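Facilities-Users mailing list
Subject: Re: Shared room, second floor: fans, seating and tableware
From: Oona Juntunen
Date: 14/09/2022
To: facilities-users

Dear colleagues,

Thank you to those who responded to the notice on the shared room at the Trondthorpe building. Seung-woo Han's message is quoted below so that members who joined the list recently can follow the discussion.

Seung-woo Han wrote:
> The Pirley group has the room on most mornings through December.
> We would ask that the standing fan stay where it is for now. When
> it was moved to the corridor in the spring, the room became too
> warm to work in by noon. We would also like to know who is
> responsible for the cups and dishes left on the long table. Some
> of them are ours and some are not, and we do not wish to put away
> things that belong to the Stananport office.

The Facilities Office has considered these points and has set out the arrangements that apply from Monday.

1. Fans and seating

The standing fan will remain in the room. It should be switched off at the wall by the last group to leave. Please do not hang coats or bags on the wire guard. Chairs may be moved freely during a session but are to be returned to the table afterward, with the walkway to the door left clear. Fabric seats that need cleaning should be reported under work order 1416, which Esko Ojala will keep open until the end of the year.

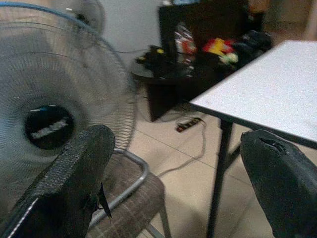

2. Tableware

Cups, bowls and plates may be used at the white table by any group on the booking sheet. Each group is asked to wash what it has used and return it to the cupboard before the next booking begins. Items left out overnight will be collected and held at the front desk for three working days. After that they will be added to the common stock.

Groups that prefer to keep their own cups should mark them on the underside. Rosemarie Mühlbauer has labels at the front desk. Colored cups, such as the mint-green one, are easily mistaken for common stock when they carry no label.
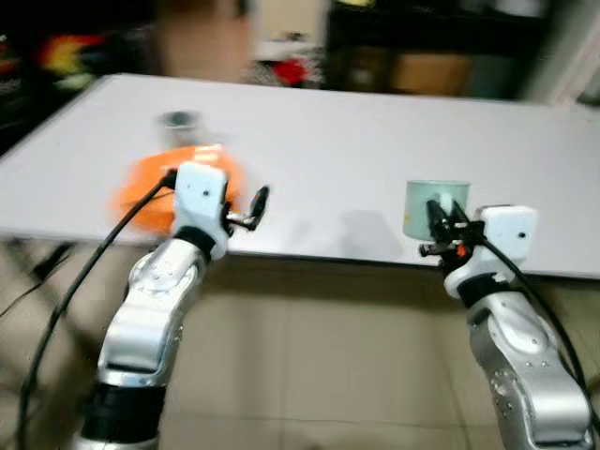 Does the labeling arrangement apply to items that were already in the room before this notice?

Existing items are included, and owners have two weeks to label them. Unlabeled items will then be treated as common stock.

3. Booking and contact

Requests for additional chairs or a second table should be sent to Sutrisno Tambunan at least three working days before the session. Furniture on loan from Peltonen must not leave the building, including for events at Stananport. The booking sheet for December will be circulated separately.

Members who object to any of the above are asked to reply to the list so that the matter can be taken up at the next users' meeting.

Sincerely,

Oona Juntunen
Facilities Office, Trondthorpe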